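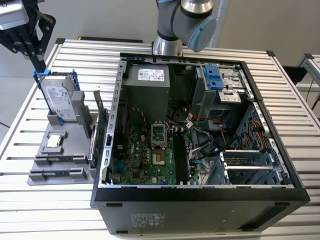

Features > Technology and Work > Repair and Reuse

The Second Life of the Office Tower

When an office replaces its desktop computers, the old machines seldom leave the building at once. They are moved to a storage room, stacked against a wall, and left there until the space is needed for something else. The Uvuvmont Equipment Reuse Center was established to receive such machines, and its repair program now accepts 1,245 desktop towers a year from schools, clinics, and small firms in the region.

The work begins with disassembly. A tower is laid on its side and the side panel is taken off, so that the whole interior can be reached from above. Technicians then remove the parts that decide whether a computer is worth returning to service: the hard drive, the memory, and the processor. The power supply and the main board generally stay in the case until they have been tested.

Karine Sutherland, who directs the program, describes this first stage as an inventory. "A donated computer comes to us with very little history," she said. "The parts supply the history. We read the labels, we record them, and we decide from there."

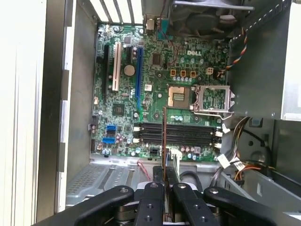 By Noura Matar
Staff Writer, Repair and Reuse

Print this article | E-mail this article
Comments (3) | Shares (45)

Of all the parts in a desktop computer, the processor socket asks the most patience of a new technician. The metal load plate is held down by a lever. Once the lever is released and the plate raised, the processor may be lifted out, held by its edges. Trainees at the center are required to complete this step under supervision before they are permitted to work alone.

The memory slots are more forgiving. Each has a latch at either end, and on many office boards the latches are white and easy to find against the black plastic. Expansion slots vary more widely. A single Dell board may offer an older PCI slot beside the longer PCI Express type, and that mixture helps the staff judge a machine's age before any record has been consulted.

Soo-ah Gil, the senior bench instructor, also directs her trainees to the small round battery on the main board. It keeps the clock and the basic settings while the computer is unplugged. The center replaces it in every machine that is returned to service. 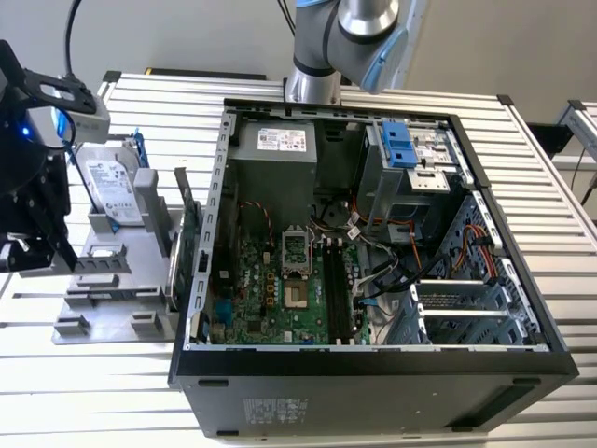 An open desktop tower on the workbench, with the processor socket empty and the power supply still in its place.

Good order on the bench is a formal requirement of the program. Removed parts are placed in a tray, and cables are left connected at the power supply unless the unit itself is to be replaced. Screws are kept with the case from which they came.

Hard drives follow a separate procedure. Each drive is logged by serial number and erased. A drive that cannot be erased is destroyed, and the donor receives a written notice. Na-rae Yeo, who maintains these records, reports that donors ask about the drives more often than about any other part.

Refurbished towers are offered in June to families enrolled in local schools. Applications for the coming distribution are available at the center's front desk.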